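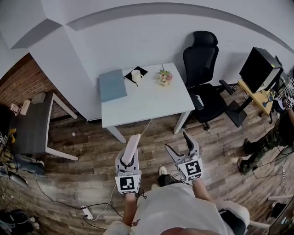 4. Table reset (the mug-on-a-mat job)

Covers section 4 of the Belberg set-up guide. Do sections 1 to 3 first or the arm wont home properly. Last edit 2020-08-18, W. Koller.

Short answer to the question everyone asks before they buy: can it do chores yet? Some. Slowly. Clearing a table with a mug, a book and a few flowers on it is right at the edge of what the Jurno software handles. Laundry, no. Dishes, no, not in July and not now.

4.1 Lay out the table

1. Plain white table, up against the wall. Patterned tops confuse the depth reading.
2. Closed book or folder toward the left end, long side parallel to the table edge.
3. Small black mat to the right of the book. Any angle is fine, it copes with angles.
4. Mug on the mat, handle to the right. Empty mug. Please.
5. Flowers further right, lying down, near the back edge. Leave them till last.

Note: handle to the left also works but you have to flip the grasp side in the Jurno menu. Handle facing the wall does not work at all.

4.2 Teach the moves

6. Hold a hand gripper in each hand, markers uncovered, sleeves clear of them.
7. Press record. Wait for the beep.
8. Lift the mug straight up, then put it back down on the centre of the mat. Slow. Slower than feels normal.
9. Square up the book with one finger of the gripper. Don't pinch the cover.
10. Pick up the flowers by the stems, never the heads. Set down, let go, back away.
11. Stop recording. Save under a new name or it overwrites the last one with no warning.

Repeat until you have 141 good runs. Under that, the mug step is a coin toss. Waltraud Koller got hers to behave at 141, the Skudov people went to 605 and it was only a bit better.

4.3 Run it

12. Speed to 32 for the first go. Do not touch the speed during a run.
13. Stand back, thumb on the stop button.
14. Allow 600 seconds for the whole table. Yes, you could do it yourself in a fraction of that.

CAUTION: keep cables out of the walking area before recording or running. Tape down anything that crosses the floor.

CAUTION: no hot drinks, no thin glass. Grip force is not adjustable on the Wannasri fingers.

If it stalls over the mug, check lighting first, then teh markers. Smudged marker is the usual cause. Dry cloth only.

Flowers still dropped after a retrain? Known problem, see 7.2.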